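Workshop tips – teaching the arm a job by hand or by remote

Tips collected from the Kalora bench, mostly learned the slow way. Practice room first, real arm after. Skip what you know.

Before you start

Write the task down in one line. "Pick up the bowl, put it by the phone." If it needs a comma and an "and then" and another "and then", split it up. Two short tasks teach better than one long one.

Set the table, then leave it alone. Every run in a batch starts from the same layout unless you meant to change it. Save the layout with a name you'll recognise in November. "Test2 final new" is no good to anyone.

Mix big and small. A table of all small things makes for lazy driving, you never learn to steer round anything. Barrels are good for this. So is an open laptop, as the screen sticks up just where you want to swing through. 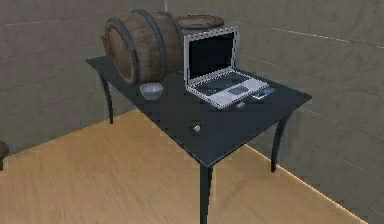
Practice table in the simulator, barrels at the back, small stuff nearer the front.

Round shiny things are harder than they look. Come straight down on them, fingers open, close slowly. From the side they get shoved. Flat things like a phone – leave till last, or push to the table edge first and grip there.

Driving by remote

Elbows on the desk. Sounds daft, makes more difference than any setting. Hands wobble, the arm copies the wobble, and then the wobble is in your recording for good.

Speed down to 8 on the Hokell handset for the last bit of the reach. Full speed is fine for the long swing. Change speed while stopped, not mid-move.

Pause before you grip. Short pause, same every time. Pause after you let go as well. Mizanur Kodikara does a slow breath in for each and his runs are teh cleanest we've got.

Don't correct and correct. If the first approach is bad, back right off and come in again, or bin the run. Fiddling about next to the object teaches fiddling.

Record a few rescues on purpose though. Start with the fingers slightly off, fix it in one move, carry on. Keep them in their own folder.

Leading it by hand

Real arm only. Hold it behind the wrist, never by the fingers. Stand to the side so you aren't in the way of the camera.

Gravity setting ON before you take the weight. Check it twice. Keep the other hand near the stop button.

Move like you're carrying soup. Jerky bits can be smoothed after but you lose the timing of the grip.

Tape marks on the floor for your feet. Same stance, same reach.

Checking where you're pointing

Easy to lose your bearings on the wrist view, specially near a wall. All panels and no table. Don't guess – stop, look at the wide view, then turn back a bit at a time. Find where the floor meets the wall and work from that line.

Fingers open and empty while you're turning round. Get the table back in view before going anywhere near an object.

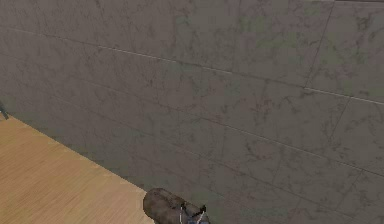
Saving and sorting

Watch each run back once before keeping it. Once is enough, twice and you start making excuses for it.

File names: task, who drove, run number. So bowl-miz-23. We have 742 runs in the Muli folder and the early ones are named after moods. Don't.

Good batch for one simple task is 300 runs for us. Fewer if the layout never changes, but then it only learns that one layout, so whats the point.

Stop when you're tired. After 4 in the afternoon ours go downhill, you can see it in the grips.

Backup goes on the Kistumness drive, same day. Label the lead when you unplug it.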